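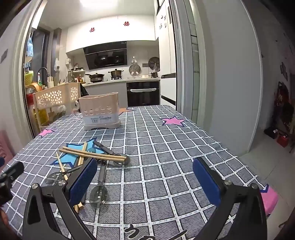

Every robot has rules, even one whose whole job is tidying cutlery. Rule one at the Brekke workshop: before a gripper closes, check what is between its fingers, and make sure none of it is yours. Rule two: know your objects. Chopsticks roll. A pizza cutter has a handle end and a wheel end, and a robot must be taught which one to hold, much like some uncles.

Rule three is about speed. Near people, the Bullden arm moves at no more than 6 centimetres a second. Snails are not impressed, but your thumbs should be.

Rule four: there must be a big stop button, and everybody must know where it is. Pressing it to see what happens is allowed once.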